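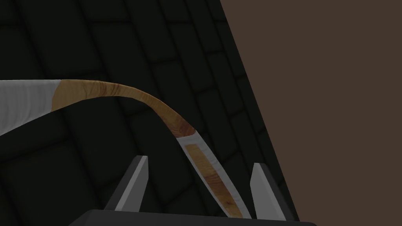
Most of what gets sold as wood care is scented oil in a nice bottle. I have been rubbing things into chopping boards, chair arms and spade handles for long enough to be suspicious of anything that promises to "feed" timber. Wood is dead. It doesn't eat. What it does do is move, and it moves most in places where it has been joined to something else. Take a curved piece of honey-brown wood with a white section at either end: the wood in the middle will take oil well enough, darker streaks, knots and all, but a white end may want nothing of the kind. Do the wooden stretch and stop at the join.

Oiling

Put on less than the tin says. The tin was written by people who sell tins. A teaspoon does a bread board. Wipe it on with an old cotton sock, leave it for 70 minutes while you do something else, then wipe off everything that's still sitting on the surface. If it feels tacky the next morning you used too much, and a second coat won't cure it.

I tried the Plemotau board balm after seeing it praised all over the place. It smells of oranges and it went on nicely. Two months later I couldn't tell that board from the one I'd done with plain mineral oil from the chemist. Make of that what you like.

Walnut for scratches

Rubbing half a walnut over a scratch does darken it a bit on mid-brown furniture. On pale wood it leaves a smear. On anything varnished the nut never reaches the wood, so all you have is a greasy table. A wax crayon in the right shade does the job better.

Lemon and salt

Fine for taking the onion smell off a board. It doesn't disinfect it, whatever your aunt has read. Hot water, washing-up liquid and a stiff brush, then stand the board on its edge to dry with air on both sides. Laid flat on a worktop it will cup.

White rings

Mayonnaise, toothpaste, cigarette ash, a warm iron over a tea towel. I've tried all four on the same sideboard. The iron worked on a fresh ring, on its lowest setting and kept moving. Mayonnaise left overnight shifted part of another. Toothpaste is an abrasive and took the shine off along with the mark, so leave that one in the bathroom.

Gluing a loose joint

Scrape out the old glue first. New glue over old holds until somebody heavy sits down. Ordinary white wood glue is good enough indoors. I bought the Wadent rapid stuff once and it set before I had the clamp done up.

Squeaky drawers

Candle stub along the runners. No complaints about this one. Soap works too, but it goes gummy in a damp room, and ours is damp from October onwards.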